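Skevisness to open desk and craft supply hall in Irkdale

Small boxes, cups, markers and sponges go to schools and households that sort their own supplies

Skevisness, the household storage shop, will open a second location in Irkdale, with a sales floor given over to small storage for desks, craft tables and children's rooms. The new store has 3,410 square feet of floor space and takes over the former Portela shoe store on Mirnuvora Street.

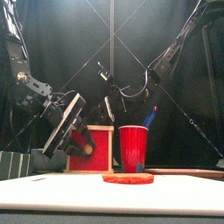 IRKDALE, 15 October 2019 - Skevisness said today that its Irkdale store will stock 704 items for keeping small things in order, from drawer trays to single lidded tins. Most of the range is meant for the kind of table that gets used for homework in the afternoon and dinner at night.

The store grew out of the table-tidying classes the company has run since May at its first location. In those classes, people clear a table down to the surface and put back only what they use there. A typical setup is small: a red box with a light wood frame, a red plastic cup with a white rim to hold a blue marker upright, and a sponge within reach for wiping up.

"People come in asking for a big cabinet, and a lot of them go home with a box and a cup," said Ülle Vaher, owner of Skevisness. "We sell cabinets too, and we're glad to. But the trouble is usually on the table, and that is where we like to start."

The Irkdale store will have a class table at the back with seats for 23 people. Classes are free and last 50 minutes. Each one covers a single surface, such as a kitchen table, a sewing table or a child's desk. Parents may bring children of school age. Materials are supplied, though people are welcome to bring a box or bag of their own clutter to work on.

Gwenaël Coste, who plans the classes, said the advice given in them is simple and does not depend on buying anything from the store.

"Pens stand up in a cup, and small loose things go in a box that stays on the table," Coste said. "If you have a cup at home already, use that one. A sponge can lie flat in front where you'll see it. Let it dry out before you put anything on top of it."

Boxes on sale will include open cubes, boxes with lids and small chests with one drawer. Customers can order a replacement front panel or knob for any wooden box bought at the store. Panels come in red, green, gray and undyed cloth, and staff will fit them at the counter at no extra charge. Orders for panels in other colors take longer and are priced by size.

Schools and day care centers in Irkdale can open an account with the store and collect supplies from the side entrance. Maite Lozano, who handles school orders, said teachers mostly ask for cups, markers, sponges and stackable bowls, and that these will be kept in stock in larger amounts for pickup the same day.
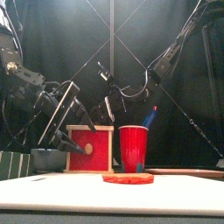 Table storage with a red-fronted, wood-framed box and its round wooden knob, a marker in a cup, and a sponge.

Welington Batista will manage the Irkdale store. He has worked at the first Skevisness location as floor manager and will move over with part of the current staff. The company is also hiring for sales floor and stockroom jobs, both full time and part time. Applications are being taken at the first store and by mail.

The opening date will be posted in the window on Mirnuvora Street once the shelving is in. The first location will keep its present hours and its own class schedule.

About Skevisness
Skevisness sells storage and table supplies for homes and schools. The company is owned by Ülle Vaher.

Press contact
Gilmar Quintana, Skevisness press desk, Irkdale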